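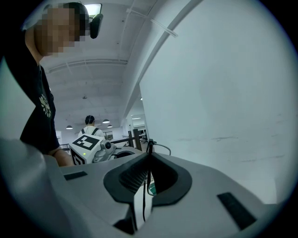
**October, Saturday, Jostthorpe room, light and hum**

Started 8:40. Same question as last time: is the ceiling light any better since Pešek were in, or do we just want it to be because we paid for it?

Their sheet says the Radier tube gives "an even working light across the room." I don't know what even means here. The ceiling has ribs standing out of it and a beam going right across, so there are going to be bands, whatever the tube does. The big white wall helps by throwing some of it back. I'd like to know how much is the wall and how much is the tube, and the sheet doesn't separate them.

What I did:

- Meter flat on the bench, tube on for 30 minutes first. No door opening.
- One row of readings parallel to the beam, one row across it.
- Repeat both rows with the gray blanket pinned over the lower part of the wall, then take it down again.

Bench height is 84 cm, same as in the summer notes. I checked it because the summer notes have been wrong before (see the page about the shelf).

Results, short version. Readings under the beam are lower than out in the open, as expected. With the blanket up, the far row dropped by 37 percent. That is a lot. I did it a second time because I didn't believe it and got close to the same. So a good part of the "even working light" seems to be white paint. Not a complaint, paint is cheap. But if somebody proposes a second tube at the Bemgate end, I'd want to see that wall painted first.

I don't trust the meter past the first digit. It has been dropped. Also I was standing next to it in dark clothes, which can't be nothing.

Things against my own reading: the blanket doesn't only block the wall, it soaks up light that would have gone to the floor and come back. A plain sheet of gray board would be a fairer test. We don't have one big enough. Ask before buying.

**Hum**

Two people have said the tube hums. I can't hear it. I put on a headset and listened through the mic with the light on and then off, and there was something low with it on, but there was something low with it off too, a bit quieter. Could be the hallway. Could be the headset. I would not write "the light hums" on any form on the strength of that.

Pešek say it's "within normal." Normal for what? They didn't leave a number.

**Hanging cable**

The thin white one that comes down from the ceiling to the beam. It isn't on the drawing. I asked what it's for and got three answers, none of them from someone who had followed it along the beam. The drawing is marked "as built," so either the cable came later or the marking is a habit. I lean to the second. Leave it alone until we know. Please don't hang anything from it.
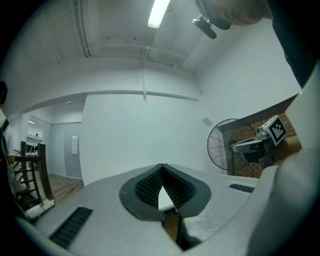

Blažena Hrnčiar read this over at lunch and thinks I'm being hard on the tube. Her point is that the old one flickered when you looked at it sideways and this one doesn't, and that people work longer under it without complaining. She also says the blanket test proves only that blankets are dark.

Fair on the flicker. I never measured it on the old one so I can't argue. On people working longer, I'd like to see that written down somewhere by a person who wasn't hoping for it. On the blanket she may be right, see above.

She suggested moving the bench away from the beam by 30 cm and reading again before anyone spends money. That costs us an hour. Agreed, with the same warm-up, and someone in a light shirt holding the meter this time.

To do:

- Bench move, both rows again. Tape the old foot positions on the floor first.
- Borrow a second meter and read side by side.
- Ask Pešek for the drawing they worked from, not the one in our folder.
- Small gray plate high on the right-hand wall: is there anything behind it? Also check against the drawing.
- Hum: try at 6 in the morning when the hallway is quiet. B. has offered. I'll believe it when I see her car.

Stopped 2:15. Blanket back on the hook.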